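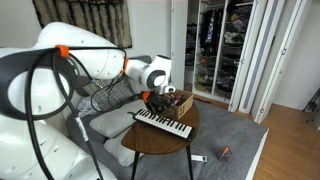
Tuesday at Callville: the open day and the stop that came late

The Callville site is a converted row of offices behind the bus depot, and the robot work takes up most of the ground floor. Visitors were let in at two in the afternoon, in groups, with a printed sheet and a sticker. I went because my own job is inspecting lifting gear, and the sheet promised a talk on a fault the team had in September. Most open days leave that sort of thing out.

Ekua Ansah, who runs the floor, took our group round. The first stop was the room set up as a home, with a sofa, a rug and an open closet, where the arm practises moving household things about. She gave the talk there, standing up, and it lasted longer than the sheet said it would.

What went wrong

The arm had been set to pick an object off a table and put it in a box. On the day of the fault it went down for the pick and kept going. The fingers met the object, the object met the table, and the arm carried on pushing. The operator pressed the stop. The arm halted, but later than it should have done, and by then one finger had cracked at the bracket and the table had been shoved across the rug. No one was hurt. The operator was seated well back, as the rules require.

The log showed two separate faults. The first was a wrong table height. The table had been swapped that morning for a lower one and then swapped back, and the height in the program was still the one for the lower table. It was out by 70 millimetres. The second was the force limit, the setting that makes the arm give up when it meets something solid. It had been raised during an earlier job with a stiff drawer and never put back.

The late stop had a cause of its own. The button was wired through a junction box supplied by Loteck, and a connector inside had worked loose. The signal dropped out and came back. Ansah passed the connector round the group in a plastic bag. You could feel the play in it with a thumbnail.

The cables

A man at the back asked whether the cable had been tugged by the arm itself. She said it was their best guess, though they had not been able to make it happen again. The stop cable used to share a run with the others and had no slack at the far end. It now goes along the skirting board in its own cover. The cables that have to travel with the arm are held by clips, orange ones on the arm we were looking at, and each clip is checked before the first run of the day.
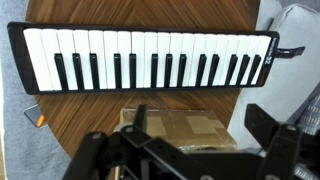
My own interest was in the force limit, as the same thing happens with hoists: somebody raises a setting for one awkward load and it stays raised. At Callville the limit now belongs to the task and is loaded with it, so the drawer value cannot follow the arm to the next job. The table height is measured by touching down slowly on bare wood before anything is put out. An object such as the melodica lying across the round table would give a false reading if the arm came down on its keys, and so would the taped cardboard box beside it. The touch has to be made on a clear patch, and the operator confirms it on the screen.

I asked what happens if the operator confirms without looking. Ansah said the program refuses any height that differs from the last one by more than two centimetres until a second person has signed for it. I would still like to see a fixed mark on the table leg, and told her so. She wrote it down.

The repair came to 2,325 pounds, most of it for the hand. The junction box has been replaced with one from Saliba, which has locking connectors, and the old type has been taken out of the Andton site as well.

The second half of the tour was the workshop and a short film, which I skipped to catch the bus. Tea was in the front office. Visitors with questions about the fault can ask at the desk for the two-page report, and I came home with a copy. The wiring diagram is on the back.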